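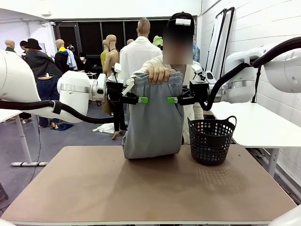

Pomare: equipment planning sheet for two-arm garment handling cells

Maintained by Zerrin Yüksel. Last revised in May.

What this is

Pomare is a small set of tables and notes for people who have to plan and buy equipment for a garment handling cell: two arms, one table, one person working across from them. It came out of our own purchasing at Idari, where we set up one cell, ran it, and then had to write a budget for the next ones. The tables are released along with the notes so that other groups can start from something filled in.

The sheet covers equipment, furniture, spares and floor space. It does not cover wages, rent or the cost of software.

Contents

items.csv - one row per thing bought, 992 rows
spares.csv - parts replaced while the cell was in use, 636 rows
layout.txt - table, arm and walkway distances for the current room
quotes_template.csv - blank form we send to suppliers
CHANGES.txt

Columns in items.csv

item_id: a plain number, never reused.
group: arm, gripper, cable, sensor, table, container, garment, display form, computer, other.
stage: plan, ordered, received, in use, retired.
unit_price: price paid per piece before tax, in US dollars.
freight: shipping and handling, split across the order by weight.
lead_weeks: weeks from purchase order to delivery at the door. Customs time is included.
replaces: the item_id of the part this one took over from, if any.
note: free text. Some notes are in Turkish and have been left that way.

Blank cells mean unknown. Zero means zero. Please keep that difference if you send corrections, as an earlier version mixed the two and made freight look cheaper than it was.

How the cell is budgeted

We plan by cell and not by arm. A cell has 2 arms with grippers, a table, at least one container for clothes, the mounts and cable covers, and a clear place for a person to stand on the far side. Garments are a separate line because they wear out on a different schedule from everything else.

Arms. The largest single cost, and the easiest to plan. Prices barely moved between quotes. What did move was the mounting hardware, which one supplier included and another listed as an option on the last page. Ask for the mounting kit in writing.

Grippers and fingertips. Budget the gripper body once and the fingertips as a consumable. Soft clothes do little harm to a fingertip, but table contact does, and so do zippers and metal buttons. We order tips in bright colors. They cost the same as the black ones and are easier to find against dark cloth when going through recordings. Treat left and right grippers as one stock if your model allows it.

Cables and sleeves. Underfunded in our first budget. The cable sleeve along each arm needs slack to reach the wrist, and slack rubs. Sleeves, straps and wrist connectors together make up the longest part of spares.csv. Buy straps in bulk.

Wrist sensors. Buy one more than you need. Lead times for these were the worst in the file, and a cell with one sensor missing is a stopped cell.

Table. Buy one with a plain top in a middle color. White garments vanish on a white table, and black ones on a black table. Brown has been fine for us. Check the height against the arm mounts before ordering, and leave money for a second top if you plan to clamp anything to it.

Containers. Perforated plastic baskets with handles are cheap and light, and a gripper can knock one over without damage to either. Buy several of the same model. Ours was dropped from the store's range and we ended up with a mixed set, which meant measuring the positions again for each one.

Garments

Buy garments that people wear. Our first order was all T-shirts in one size, and it was too easy to handle. The current list has shirts, jeans, hooded tops and drawstring pants. Drawstring pants are worth having early: the elastic waistband gathers, and the loose cord gets caught on things. A person usually holds the waistband while the arms take the sides.

Record fabric, size and closure type in the note column when the garment arrives. Going back to do it later took up to 6 working days, mostly spent looking for labels that had been cut out.

Display forms

Mannequins are listed under their own group. They take more floor space than their price suggests, and full figures, torsos and leg forms all need different stands. If you already have a large stock of them, put the storage area in the floor plan before placing the tables. We did it the other way and moved a table.

Floor space and room

layout.txt describes one room only. Things that cost us money or time:

- Power. Tables near a wall are simpler to wire. Cords across a walkway need covers, and covers were a separate purchase.
- Windows. A wide band of glass changes the light on the table over the day. Price blinds at the start.
- Panels. Freestanding panels are useful for dividing cells but need somewhere to lean when not in use.
- Person side. Allow room to stand and to step back. Headgear and its charging point belong in the cell budget.

Suppliers

Two quotes were kept for most large items, one from Daludik and one from Cisden. Daludik was slower and packed better. Cisden quoted in a single page and sent replacement parts without asking for the old ones first. Neither company has seen or paid for this sheet. Their quoted prices are not in the release, only what we paid.

Known problems

Lead times before the second order are guesses taken from email dates. Freight on baskets is too high, as they shipped in the same crate as a table and the split by weight did not work well for large light things. Retired items have no resale value recorded. Spares for the left and right arms were logged together until the part labels were changed, so do not use the early rows to compare sides.

Corrections

Send a changed row with its item_id and a short reason. New rows are welcome if the price was paid - quotes alone are not accepted. Zerrin Yüksel goes through them once a month and lists what was accepted in CHANGES.txt.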